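Ask Comfort Eshun how to fold a pair of pants and she will clear a bed before she answers. "You need the whole length," she told me, already smoothing the blanket in her spare room. "People fold in the air, standing up, and then they wonder why there's a crease across the knee."

Eshun teaches a home-keeping class called Gallalar, two evenings a week above a fabric store, and I had come to talk about small bedrooms. We got to the small bedrooms eventually. First we spent most of an hour on pants, and I loved every minute of it!

She started the class after moving into a single room with a bed, a window and no dresser. "The bed was my table, my ironing board, my office," she said. "I got very good at beds." The first session drew 10 people. Her mailing list now has more than 4000 names on it, and she still writes the letters herself, usually late on Sunday.

Her method for pants goes like this. Lay them out flat with the waist at the head of the bed. Straighten one leg, then the other, and run your palm down from hip to hem. Bring one leg over so the seams meet, tuck in the little point at the seat, and fold up from the hem in thirds. She does it in seconds. My own attempt came out shaped like a boot, and she was very kind about it.

What you fold on matters too, and on this subject Eshun really lights up. She is a great believer in the slatted summer mat, the sort that lies over the sheet in hot weather. "It's firm and it doesn't grab the cloth," she said. "A quilt swallows everything. You push down and the fabric goes with you." When she wants the quilt back, the mat gets rolled or folded toward one end. Dinesh Hegde, who took the class last May, bought one just for laundry day and now sleeps on it as well.

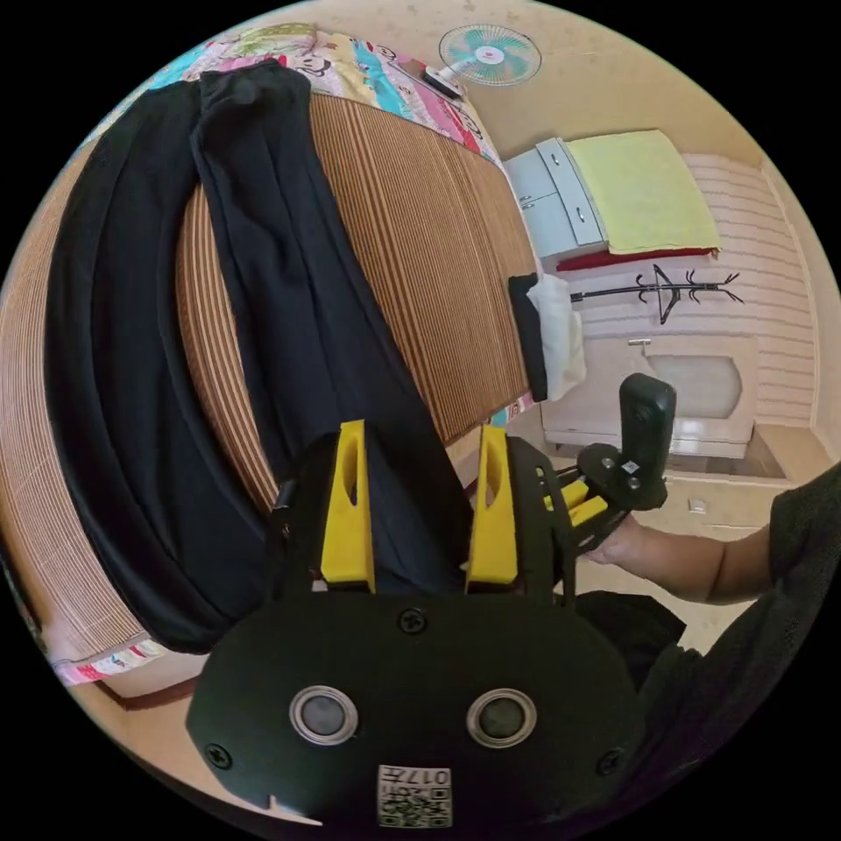
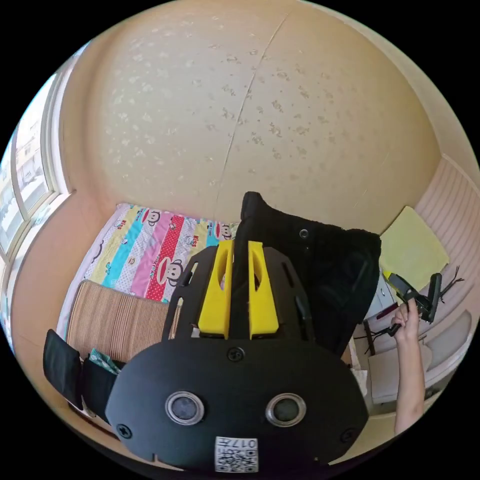

Black pants, a striped mat and a bedroom with plenty of pattern in it.

I asked whether a loud quilt makes a small room feel smaller, as so many decorating articles claim. She laughed for a good while. "Have the quilt you like! You're the one waking up under it." She is stricter about the sides of the bed, where she likes pockets for chargers, socks and whatever book is going, provided they get emptied once a week.

Her next project is a session on winter coats, which she admits scare her a little. "They fight back," she said. Then she went to find one, and started clearing the bed again.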